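Tavby Paired Handheld Gripper Set

Product number 2283
Sold by Olteanu Equipment, Mirwood

Overview

The Tavby set is a pair of hand-held grippers for recording manipulation work without a robot on site. An operator carries one gripper in each hand and does the task. The recordings are then used to train or test a robot arm with matching fingers. The set is meant for groups that need demonstrations from ordinary rooms and can't bring an arm into them.

This page covers what comes in the set, what you will need to add, and what to put in the budget before you ask for a quote. If you are buying for the first time, read the section on planning before the one on ordering. Most changes to orders come from points covered there.

What is in the set

Left-hand gripper with mounting plate and fingers
Right-hand gripper with mounting plate and fingers
Spare finger pads, one pack
Two cables
Hard case with cut foam
Printed setup sheet and calibration card

Not in the set

Recording computer
Storage drives
Power bank or wall supply
Robot arm, arm mount or arm-side gripper
Annotation or training software

The recording computer is left out on purpose. Most buyers already own a laptop that will do the job, and those who don't usually have a purchasing contract of their own. The requirements sheet lists the ports, memory and disk speed needed. Please check it against the exact machine you plan to use — two laptops sold under the same model name can have different ports.

Budgeting

A working budget for one set has four parts: the grippers, the computer and storage, the wear parts, and the operator's time. The last one is usually the largest over a year and is the one most often missing from a first request.

Storage. Plan on two copies of everything, kept in different places. Drives fill faster than new users expect, particularly when sessions are long and nobody has time to remove the bad takes. It is cheaper to buy larger drives at the start than to add small ones each month.

Wear parts. Finger pads are a consumable. Under daily use with cloth, bags and light household items, inspect them at the start of each session and keep at least one spare pack on the shelf. Cables are the other item that gets damaged in the field. Order 3 spares if the set will travel.

Operator time. Count setup, rest breaks, resetting the task and checking files, as well as the recording itself. A new operator can collect up to 700 short takes in the first month, and a fair share of those will be practice. Base your schedule on usable takes.

Service. The set is covered for defects in parts and labor. Wear parts and drop damage are not covered. A service plan can be added at the time of purchase or at the yearly check, but not in between.

Planning the work

Decide on the tasks before deciding on the number of sets. A group that only wants table work in its own lab can often share one set between two operators. A group that wants home tasks such as making beds, picking up bags or sorting laundry should plan on one set per operator, with each set staying in its own case.

Soft items deserve their own line in the plan. Thin plastic, sheets and clothing change shape every time they are picked up, so each take starts from a different state. That variety is useful for training, but resets take longer to judge and operators need clear written rules for when a take counts as finished. 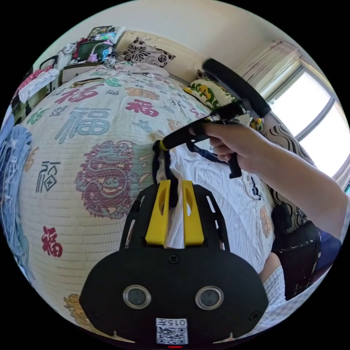
Leave room in the schedule for the spaces themselves. Furnished rooms have less clear floor than a lab, and an operator needs to move both arms freely without pulling on a cable. Ask for a short visit or a floor sketch before booking a full day. Daylight from windows changes during a session, so write down the time of day with each batch and note whether the curtains were open or closed.

Get written permission from anyone whose home is used, and agree on what happens to recordings that include family items or people. Your own legal office should supply the form. We don't provide one.

Lead time and ordering

Stock sets ship from Mirwood in 7 working days. Orders going through the Honanmont warehouse take longer and should be placed well ahead of a project start. January is the busiest month for both sites, when many yearly budgets open.

To request a quote, send the following:

Number of sets
Delivery address and billing address
Computer model you plan to use
Arm model, if the data will be used with a specific arm
Whether you want a service plan
Spare pads and cables, if any

Quotes show the grippers, spares, service and shipping on separate lines so they can be charged to different accounts. If your purchasing office needs a single line, say so in the request.

Returns

Unused sets in the original case can be returned for a refund less shipping. Opened spare pads can't be returned. Contact us before sending anything back — parcels without a return number are held at the dock until the sender is identified.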